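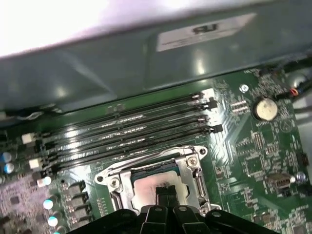
I have been looking forward to the Wibisono show since April, when the Rollow put its fall calendar up and I bought a ticket before I'd even finished my coffee. Last night it finally happened, and I'm still buzzing!

If you've never been, the Rollow is a narrow brick room with a balcony you reach by the steepest stairs in town. I got there early enough to grab a spot on the rail, right over the drummer. Best seat in the place, and I will not be taking questions on that.

Dilitz opened, just two people with a cello and a beat-up organ, and they played for 30 minutes without saying a word between songs. I didn't know any of it. By the third song the chatter at the bar had stopped, and I bought their tape on the way out (16 dollars, hand-stamped cover, no regrets).

Then Wibisono came on and went straight into "Penemel" — the long version, with the slow build that they skip on the record. I had figured they'd save it for the encore. The bass was so heavy up there that the railing hummed under my hands. The middle of the set dragged a little, with two new ballads back to back, but the second one had a gorgeous harmony at the end and I want to hear it again.

They play the Rollow again tonight, and there were still a few balcony tickets when I checked this morning. Bring earplugs.

Posted 2021-09-12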